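The Butler Is Still Loading

My dishwasher is the best robot I have ever owned, and it can't pick up a fork. It sits in one place, it waits for me to bring it things, and it asks only that I scrape off the lasagna first. By the standards of the people who send me press releases, this makes it a relic. I have unloaded it every morning for years and I bear it no grudge.

The press releases concern the other kind, the kind with hands. Wultgate wants to put one in my kitchen. Clotero would like it to fold my shirts. A company called Mets has a video in which a machine wipes down a counter that was, as far as I could tell, already clean. I watched it 3 times looking for a crumb. The music was very moving.

I am not against any of this. I want the butler. I've wanted it since I was tall enough to be handed a broom. But I have also spent a good part of November reading what these machines are asked to do all day before anyone lets them near a wedding china set, and the gap between the trailer and the movie is wide.

What they are asked to do, mostly, is pick things up. A bottle, a cup, a sponge. Pick it up, put it over there, do it again. Sukell, which makes arms for small factories and has lately been eyeing the home, publishes its practice logs, bless them, and one of these covers 557 attempts at a single tabletop task. I read more of it than I had planned to. It has the rhythm of a diary kept by somebody with one hobby.

A drink bottle sounds like the easy end of the business. It stands up by itself and it has a handy narrow part near the top. It is also see-through, and clear plastic is a miserable thing to look for if you are a camera, because half of what you see through it is whatever is behind it. Squeeze too softly and it slides. Squeeze too hard and it buckles. A four-year-old solves all this while thinking about dinosaurs.

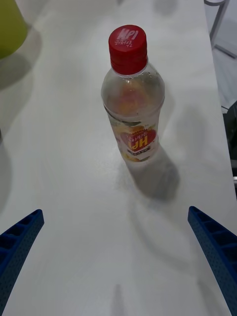
Lifting it is the part everybody films, Arūnas Zariņš wrote to me after an earlier column, and I should ask about the cap. Any decent arm can get a bottle off a table now, he said, if the table is tidy and no one has moved the lamp. Getting it open takes two hands that agree with each other, and pouring from it takes a feel for how the weight shifts as it empties. He added that he would happily pay for a machine that did only the lifting, as his knees are bad and things keep ending up on the floor.

He has me there, on the knees. I had been grading these machines against a human being in good working order, and that is a rich man's way of grading. For somebody who can't bend down, a slow arm that fetches a dropped bottle on the second try is a fine piece of equipment. It doesn't have to do the laundry. It can take all afternoon.

The shop floor worked this out long ago. A factory will bolt an arm to the ground, give it one job, build the whole room around its weaknesses and call the result progress, which it is. The part arrives at the same spot every 10 seconds, facing the same way. If my socks did that, I could automate them too.

Homes don't hold still like that. Mine has a cat, a rug with opinions, and a drawer that opens only if you lift the one above it. I once had to explain that drawer to Rūta Vasiliauskas over the phone when she was watering my plants, and she has two degrees and excellent hands. We were on the line for quite a while. She got the scissors out in the end with a butter knife.

So my forecast, for those who write in asking whether to wait before buying a new vacuum: don't wait. Buy the vacuum. The ones with hands will come in sideways, doing one dull thing for people who badly need that one dull thing done, and they'll get better at it while the rest of us complain about the price. Wultgate has me on a list to try theirs at home for a week. There are 800 names ahead of mine, so I unloaded the dishwasher again this morning. One of the forks was still dirty.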